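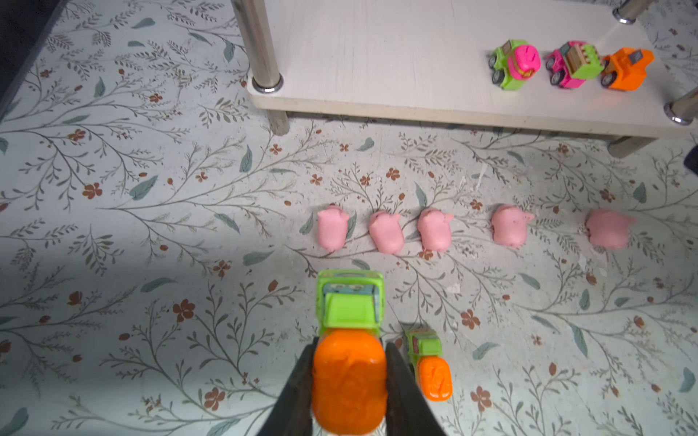

Two of the toy trucks, green in front and orange in back.

Consignment sale or yard sale for a big pile of kids' stuff?

Posted by tworiverslane, 22nd August

We are moving to Fendholm this fall and the new place is a lot smaller. I have most of a garage full of outgrown things: clothes, a crib, a high chair, a stroller, picture books, and several bins of toys. Some of it is nearly new and some of it has been chewed on.

There is a seasonal consignment sale called Skoleo about 26 miles from us. They keep 30 percent and you have to tag everything yourself. The other choice is a yard sale in our driveway. We live on a dead end – there is almost no foot traffic.

I would like to clear $100 after costs but mainly I want it gone before the movers come. Has anyone done both? Also, do I need to sort the toys into sets or can I just sell them by the bin?

plainjar_oh

I have sold at both kinds. Consignment is better money for the big items and for clothes with the tags still on. For everything else the tagging eats your evenings. Last spring I tagged 90 pieces, and most of the ones under two dollars came back home with me.

What I would do in your place:

Take the stroller and high chair to Skoleo, if they accept them. Look up recalls first by model number. Ask about the crib before you load it. Many sales will not take cribs at all, and an older drop-side one should not be sold anywhere.

Put the clothes in bundles of one size. Five shirts pinned together for four dollars will go faster than five separate shirts.

Sell the rest from the driveway. On a dead end you need signs at both turns with an arrow and the house number, nothing else. People driving will not read a list. Start at 7:30 and be set up the night before, as far as the weather allows.

On the toys, I sort by kind and put matching ones in a clear zip bag with the price on masking tape. A buyer will pay more for vehicles together than for one vehicle in a mixed bin. Animals the same way. Leave one bin of odds and ends at a quarter each for kids to dig in while the parents look at the furniture.

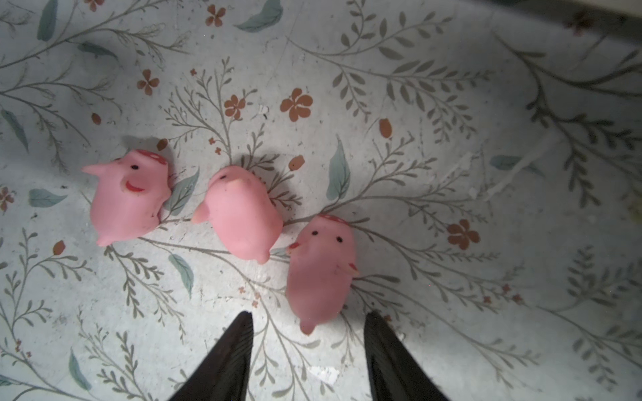 Pink pigs that belong together in one bag.

Wipe things down but don't go overboard. Dish soap and a rag is enough for plastic. Throw out anything chewed.

Get change the day before. I keep $75 in ones, fives and quarters in an apron pocket, and I write that number down so I know what I made at the end.

marl_and_clay

just donate it. gas and your time are worth more than you'll make

hutchcorner

I agree with the first reply except for the early start. Our street had nobody until 9. Check whether your town needs a permit – ours in Prarkorness does, and it took a week to get. Post a few photos in the local group on Thursday night and again Saturday morning. Put books spine up in a shallow box. Whatever is left at noon, mark half off, and then take it to the thrift store the same afternoon so it doesn't go back in the garage.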